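12/28/19, bottle grasps with the wrist view

Saturday, so the lab is quiet and I have the arm for the whole day. Menaka left me the new labels on the Zelenák disk. I write down what I did in order, so she and Lumturie can repeat it on the other arm in Cluvesthorpe.

The question is still the one from July. Can we decide from the wrist camera only, before the fingers close, if a grasp on a big smooth bottle will hold? The old method (we call it Wistard in the code) uses the overhead camera and a fitted cylinder. It is good for cans. For detergent bottles it is weak, because the body is glossy and the cylinder fit goes wrong at the highlights.

The new method does not fit any shape. It takes the wrist view just before closing and gives one score. I trained it on 3,596 labeled closings, with 300 kept apart for testing. I did not touch those 300 until this morning.

Setup: the Tide PRO bottle on its side, and no change of the room lighting. I wanted the background to stay busy, with the green panel and the red-framed cabinet behind. In the training set too many views have a plain background, and I suspect the network likes this too much. 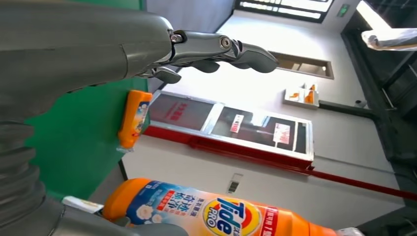
p. 19

First result. On the kept-apart closings the new score is better than Wistard, but less than I hoped. The gain is almost all on large bottles. On small bottles both methods are the same, and on boxes the old one is a little better. I don't want to hide this in an average, so I will make the table by object type.

Second result, more useful for me. I covered parts of the input with a gray patch and looked at how the score moves. When the patch is over the base of the bottle, the score falls strongly. When it is over the printed label, it moves also, and it should not. So the network uses print as a cue for "bottle is here" – this is dangerous for a product with a plain side. Menaka warned me about this already in July and I did not listen enough.

For the live closings I use the base as the reference. One finger should go on the curve of the body close to the base, and the other side should support from below. I keep the orange bottle for this, as the edge between it and the green surface is easy to find for the segmentation.

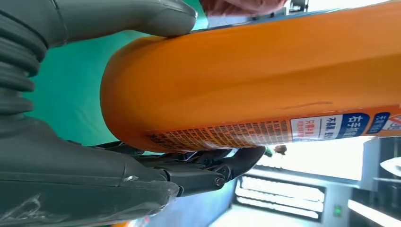 The closing force is the same for all trials, no tuning between them. I tried a lower value at the start and threw these trials away, they are in the folder "warmup" and must not go in the statistics.

Problems today:

- The clock of the wrist camera drifts against the arm controller, up to 700 ms at the end of a long session. I restart the driver before every block now. Older recordings need a check.
- Clestier (our logger) writes the score after the closing command, so in the log it looks as if we decide too late. Only the order of the lines is wrong, the decision is made before.
- Bright windows change the exposure when the wrist turns. Score is noisy there. I have not solved it.

To do:

- Lumturie: please run the same gray patch test with your weights, the same patch size.
- Menaka: can we get labels for bottles with the label side turned down? Even a small set would help.
- Me: repeat the training with the label area blurred, compare by object type, fix the logger order.

Weights from today are in the shared folder under "base_ref". Do not overwrite the July ones, I still need them for the comparison.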